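Subject: Re: [kustivia-users] grasp planner times out near bin walls
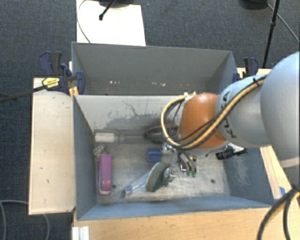 Mohit Khurana wrote on August 3, 2025:
> I have the same timeouts with the March build. Of 3,403 planning
> calls, 39 return no path, and all of them have a target close to
> a wall. Did you change the collision margin?

Hello Mohit,

yes, I did. My margin was 6 mm for the arm and also for the fingers. For a long object near the wall, such as the brush, this is too much – the planner rejects the good grasps first and then searches until the timeout.

I now set a separate margin for the fingers in the Zallitz config. The cables at the wrist are still not in the collision model, so please keep the old value for the arm links. I will send the patch to the list after I clean up the tests.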